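Filed under: Care & Use Guides > Throws and Blankets

Section 2. Dressing the seat with your Saludo fleece throw

Welcome back, and thank you for reading along this far. By now your Plosel seat cushion should be out of its bag and have had a night to plump itself up. If it still looks a little flat in the middle, give it a few good pats on both sides and let it be until morning. The throw will sit much better on a cushion that has finished filling out.

You do not need any tools for this part, only clean, dry hands and a few quiet minutes. Take off rings or bracelets that might catch in the pile.

1. Shake the throw out well, preferably outdoors. A new fleece sheds a bit of fluff, and you would much sooner have it on the grass than on your sofa.

2. Push the cushion all the way back into its place on the sofa base and smooth the cover toward the front with your palms.

3. Lay the throw loosely over the cushion from one side, softest face up. Don't worry about folds yet, there will be plenty of them.

4. Find the hem. Run your fingers down the fleece until you feel the narrow binding, then take hold of it in both hands.
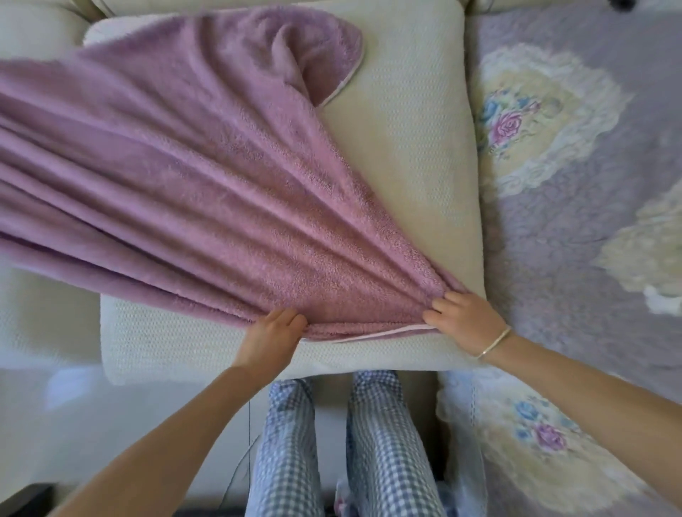

5. Spreading goes best when you work from the hem and let the rest of the throw follow along behind. Keep your hands low and well apart, and draw the fabric toward the front of the seat a little at a time. On a mauve throw over an off-white cushion, the pale pink binding makes a handy guide, and you can hold it stretched between your hands just shy of the front edge while you check that it runs straight. Long slanting folds are quite all right at this stage.

6. Bring the hem down over the rounded front edge, then go back and open out any corner that has curled over on itself.

7. Stroke the pile in one direction with the flat of your hand, starting at the back. Tuck in the sides if you like a neat seat, or leave them hanging if you are the sort of household that naps.

Note: The Saludo is generously cut and will look too big at first. Fold the extra under at the back, where it also helps to keep the throw from creeping forward.

Caution: Never tug on the binding with one hand only. The stitching is strong, but a sharp pull from a single spot can pucker it, and a puckered hem is very hard to coax flat again.

Caution: Keep the fleece away from heaters and open flames, and do not iron it.

For washing, please turn to Section 3.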